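Drostden Loan Servicing Notes - README

Maintained by Marites Espiritu, Drakevcombe office

What is in this folder

The folder holds 1400 short servicing notes on commercial property loans, together with a table of the loans they belong to. The notes were written by our asset managers during their normal work: calls with borrowers, requests to extend a loan, questions about insurance, late rent rolls. I cleaned them so that the analysts in the Ignacio team can practise sorting notes by topic before they work on live accounts.

There are 353 loans in the table. Some have one note only and others have a long history. A loan that was repaid early stays in the table, with the status "closed".

Files

notes.csv - one row per note
loans.csv - one row per loan
topics.txt - the list of topics, with a short explanation of each
changes.txt - what I changed between versions

Columns in notes.csv

note_id: a number, never used twice
loan_id: the same number as in loans.csv
month: the month when the note was written, without the day
author_role: asset manager, analyst or team lead
topic: one of the 6 topics
text: the note itself

The topics are payment, covenant, insurance, lease, valuation and other. When a note speaks of two things I chose the one that needed action from us. If a borrower asks for more time to pay and also mentions a new tenant, the topic is payment. Please do not add a seventh topic in your own copy and then send it back to me, as it happened in June and it took a long time to repair.

How the notes were prepared

The notes were exported from Jellunix, our servicing system. Names of borrowers, tenants and banks were replaced by short codes such as B12 or T4. Addresses were removed, but the type of building stayed (office, shop, warehouse, flats). Amounts were rounded to the nearest thousand.

I corrected spelling only where a word could not be understood. Abbreviations are as the authors wrote them, so you will find both "val" and "valn" for valuation. Notes longer than 60 words were not shortened.

Known problems

The month is missing in some old notes. These rows have an empty field, not a zero.

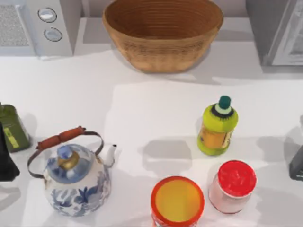 The topic "other" is too large. It contains many notes about changes of contact person, which perhaps should have their own place, but the team leads did not agree on this yet.

A few insurance notes were copied by their authors from one loan to another with almost the same text. I left them in, so be careful when you split the data for a test - keep all notes of one loan on the same side.

The status in loans.csv is the status on the day of the export. It does not show what the status was when a note was written.

Use

The files are for training inside the company. They should not be used to judge a borrower or to compare the work of asset managers. If you find a name or an address that I missed, send me the note_id by internal mail and do not forward the text.

Questions about the columns go to me. Questions about access to Jellunix go to the service desk in Drakevcombe, before 4 pm if possible.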